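Two-arm tabletop robot (home build)
By Haruna Ikeda – April 9, 2021

A two-arm tabletop robot is a pair of small arms that share one work surface, each with its own gripper, and in the home-built kind you usually get a post made of aluminum extrusion and an awful lot of cable. I've been building mine at Plesport, our shared workshop, and I got talked into writing this entry, so it leans pretty hard on what I know!

The table matters more than beginners expect. Mine is covered and then marked off with blue painter's tape, which gives me squares I can call out when something lands in the wrong spot. Chie Honda uses pencil lines on hers and likes them fine.

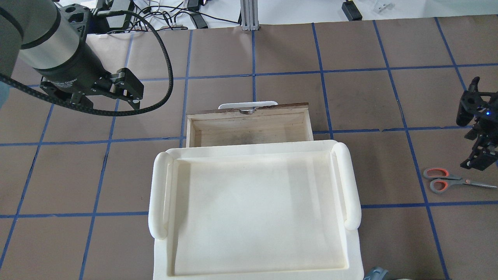 Cables are the next headache. A braided sleeve keeps the wrist wiring together, but it needs enough slack for the whole reach, and I cut my first one almost 70 mm short (I had to buy the stuff all over again). Leave a loop. Then leave a bit more.

For practice objects, most of us raid the house. Drawers, trays and scissors are all good because each asks for a different grip, and scissors are the hard one – thin, flat and shiny. 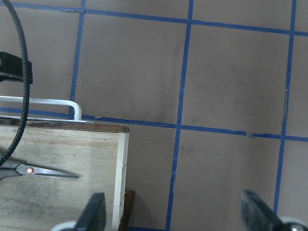
Wrist cameras are optional, and I'd add them late. Get both arms moving slowly first, run the same pickup 100 times, and write down where it misses. My notebook from October is mostly misses.

See also: Grippers, parallel; Cable sleeves

Last updated by Haruna Ikeda
Contact Plesport | © Plesport workshop members | Back to top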